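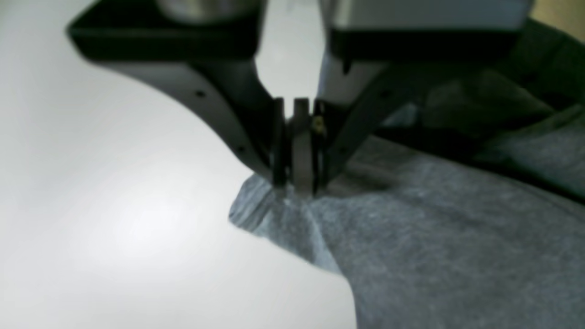
Week 6 handout: shopping for a cloth-handling kit

Okay, so last time we talked about why fabric is such a pain for robots. This week I want us to think like buyers. Say you run a small laundry and a sales rep shows up with a gripper kit. What do you ask?

My running case is the Trutis kit from Plirosa. You get a parallel gripper, a wrist camera and a license for the picking software. I've been using one for most of October and I like it more than I thought I would (I had my doubts, as those of you in the Tuesday group know!). The rival is the Trorkach service, where you rent the whole cell and they send a person out when it sulks. We'll do that one next week with Veronica Crăciun, who has used both.

Start with the grip. A parallel gripper closes in a straight line, so on cloth it has to pinch up a little ridge and hold on to it. Corners and folds are your friends. A T-shirt lying dead flat is much harder, and I'd want to watch any vendor try one before I signed a thing.

Next, ask where the camera sits. On the wrist you get a great close look at the fingertips, but the gripper itself blocks a big chunk of the view. Keep that in mind when you read the pick numbers in a brochure.

Then there's mixed material. Demos love one shirt on a clean table, and real piles are nothing like that.

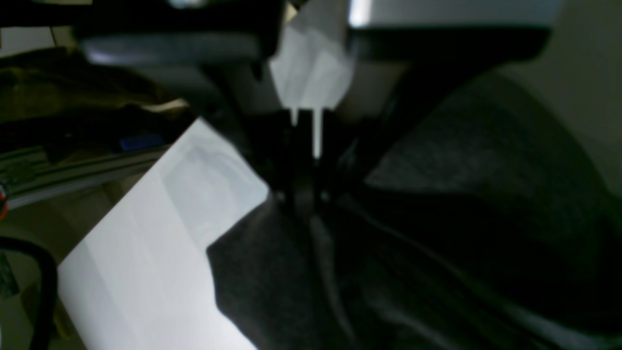 Fig. 2. Gripper down where a white sheet meets dark gray fabric.

Look at the line between the light stuff and the dark stuff. For the software, is that an edge to grab, or just two things lying together? And look how much shadow there is on the gray side. I'd ask Plirosa what lighting they assume, and I'd ask for it in writing.

My test plan, which you're welcome to steal: 200 picks, same operator, no tidying the pile in between. My last run got 138 clean ones. I count a pick as clean if one item comes up and stays up for 2 seconds. Your definition can be different, but write it down first!

For next class, read the Văduva notes on grasp failures and bring 2 questions you'd put to a sales rep. Price questions don't count, you'd all ask those anyway.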